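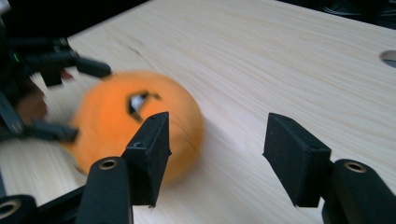
Two-finger hand gripper: pads walking off square, brass inserts turning in the posts

Forum: End effectors and tooling
Started by torque_stripe, Apr 12, 2019

torque_stripe wrote:
Looking for opinions before I order parts. We run a pair of hand-held two-finger grippers over a wood bench, one per hand. Black printed bodies, flat rectangular pads, heat-set brass inserts in the mounting posts. The tool in the foreground of the photo is the one giving trouble. Both are Gesmont frames with our own pads.

Symptom: after a few shifts the right pad sits rotated on its stem, so the two faces no longer close parallel. On a rigid block you get a line contact at one edge. On soft objects like the orange ball you don't notice until it squirts out sideways. I re-square the pads, tighten the pad screws, and it comes back.

Second symptom, possibly related: one of the inserts in the posts now turns with the screw. It doesn't pull out, it just spins.

Pad screws are M3, no threadlock. Cycle counter on this tool reads 587 since the last strip-down.

kerf_and_shim wrote:
587 is nothing. If the pad is moving at that count it was never located properly. What stops it rotating apart from screw clamp load?

torque_stripe wrote:
Nothing. Single screw through the upper face of the pad into the stem. Flat on flat.

kerf_and_shim wrote:
Then that's your fault. One screw is a pivot. Print a shallow slot in the back of the pad and a matching rib on the stem, or add a dowel. Threadlock will slow it down and won't cure it.

prairie_servo wrote:
Disagree that the design is the first thing to chase. We have Gesmont frames here with single-screw pads and they stay put. Check the mating face first. Printed stems come off the bed with a slight crown, the screw pulls down on the high spot and the pad rocks. Put the stem face down on 400 grit on a surface plate, a few strokes, look at where it's shiny. If it's only shiny in the middle you've found it.

Also, what pad material? If it's the soft stuff it creeps under the screw head and you lose preload in a day or two without a single cycle on it.

torque_stripe wrote:
Pads are Himivley sheet, the stiff grade, bonded to a printed backer. The screw bears on the backer, so no creep through the sheet. The backer itself could be creeping. I'll blue the stem faces this afternoon.

halfnut wrote:
On the spinning insert. Do not put a longer screw in and hope. Once the knurl has broken free of the plastic it will keep turning until it lifts. Procedure that works here:

1. Take the load off the post. Frame in soft jaws, post vertical.
2. Run a brass or steel screw into the insert two or three turns, no more.
3. Iron tip on the screw head, wait for the insert to float, draw it out straight. Don't lever it.
4. Clean the bore with a hand reamer. If the bore is bell-mouthed, the post is scrap.
5. New insert, one size longer if the post depth allows. Set it at 231 C for PETG and push it flush with a flat plate while it cools.
6. Leave it 20 minutes before you put a screw in it.

Torque it with a driver that clicks. Somebody leaning on a T-handle is how they spin in the first place.

kerf_and_shim wrote:
Agree with all of that except the heat. 231 is too cool for a big insert in a thick post, you end up pushing it in by force and the plastic never flows into the knurl. I'd go hotter and faster.

halfnut wrote:
Hotter and it strings up through the thread and you spend the afternoon with a tap. 231 measured at the tip with a thermocouple, not what the station display claims. Ours reads well off from the tip.

kerf_and_shim wrote:
Fair, if it's measured. Most people go by the display.

mallee_bearing wrote:
Has anyone asked about impact? Two tools working on the same object from different sides, fingers flanking it, and they'll be clouting each other. In the photo the left-hand tool has its fingers flanking the ball from the left while yours comes in from the front. A side knock on the pad tip is a far bigger moment about that screw than anything you get from gripping. Check the outside corners of the pads for witness marks, and look at which pad shifts. If it's always the one on the same side, that's contact.

I'd also look at the hole in the bench top. We had fingertips catching the rim of a bench hole when the operator swept low. Plugged it with a turned disc, flush, and the tip damage stopped.

torque_stripe wrote:
It is always the right pad on this tool, and the other tool normally works to the left of it. So contact between tools would more likely hit the left finger. The hole is on the right, though. Hadn't considered that.

prairie_servo wrote:
Plug the hole. Costs you a piece of dowel.

torque_stripe wrote:
Update. Blued the stem faces. Left one prints across the whole face. Right one touches on a patch in the centre and one corner, so prairie_servo has that one. There's also a bright nick on the outside edge of the right pad, low down, at bench height. So possibly mallee_bearing as well.

Done so far: right stem lapped flat, pad refitted with a drop of low-strength threadlock, paint stripe across the screw head and pad so I can see movement. Insert replaced to halfnut's procedure. Bore was still round, new one holds. Hole plugged.

kerf_and_shim wrote:
You've changed four things at once. When it stays put you won't know which one did it.

torque_stripe wrote:
Noted. I need the tool back on the bench Monday. The second tool is untouched apart from a matching stripe, so that's my comparison.

kerf_and_shim wrote:
Different tool, different hand, different wear. Not much of a comparison. I'd still print the rib.

mallee_bearing wrote:
Where do you get the pad backers? The Aoki ones have a moulded key already, but I don't know if they fit a Gesmont stem.

halfnut wrote:
They don't. Stem is narrower on the Gesmont. You can pack it with shim but then you've got a loose part in a tool someone waves about by hand. Zarnska did an adapter at one point, no idea if it's still listed.

torque_stripe wrote:
Rib it is, next time the frame is apart. Does anyone have a clearance figure for rib to slot that survives a pad change without being reamed every time?

prairie_servo wrote:
0.1 a side if your printer is dialled in, 0.15 if it isn't. Chamfer the lead-in. Print the rib upright with the stem or it will shear along the layers.

kerf_and_shim wrote:
0.1. At 0.15 you're back to relying on the screw.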